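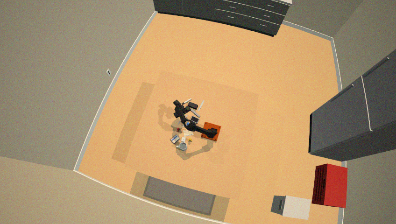
Figure 4.1 A simulated arm on its orange base plate, with small household objects clustered close to the gripper and a gray-blue mug nearby.

Chapter 4
Buying an Arm You Can't Kick
Stella Owino and Idrisa Magesa

By the end of this chapter you should be able to read a vendor's offer for a simulated robot kit, work out what is in the package, and write a one-page review your manager will finish.

Every kit on the market promises to tidy something. The Gallmont Household Starter, our running case for the next 13 pages, promises to tidy a kitchen floor. It is sold as a download: one jointed arm, one room with cabinets and drawers, and a library of 300 small objects to leave lying about. The sales sheet calls this "a complete domestic environment." Anyone who has lived in a domestic environment will notice there is no laundry.

We chose Gallmont's kit for a dull reason. Its licence lets a class use it for a full term without anybody phoning Madent, the reseller, whose hold music is discussed in Chapter 9.

The arm in Figure 4.1 is at floor level, where its work is. A mug is a fair test of a gripper. It has a handle on one side, an opening on top, and several wrong ways to be picked up. A thin strip lying on the floor is a nastier one, and you will meet it again in Exercise 4.6 when you are tired. Keep an eye on the pale pieces near the middle joint too. Their colour is close to the colour of the floor, and a vision system that was very pleased with itself over the mug may go quiet when you ask about them.

4.1 What the brochure counts

Vendors like a success rate. Gallmont's brochure reports 716 completed pick-ups and leaves the number of attempts to the reader's imagination. When Magesa wrote to ask, he received a courteous reply and a second copy of the brochure.

So begin any review with the plain questions. What counted as a pick-up? Did the object have to go anywhere afterward? Who set out the objects, and were they set out the same way each time? If the offer doesn't say, write "not stated" and move on. Those two words will do a great deal of work in your career.

Key terms: base plate, gripper, object library, attempt, not stated

Before you read on: The training firm Gachanja tried the kit in August and gave it four stars out of five. Its review runs to two paragraphs, one of them on the installer. List what you would need to know before you trusted the stars, and keep the list handy for Section 4.2.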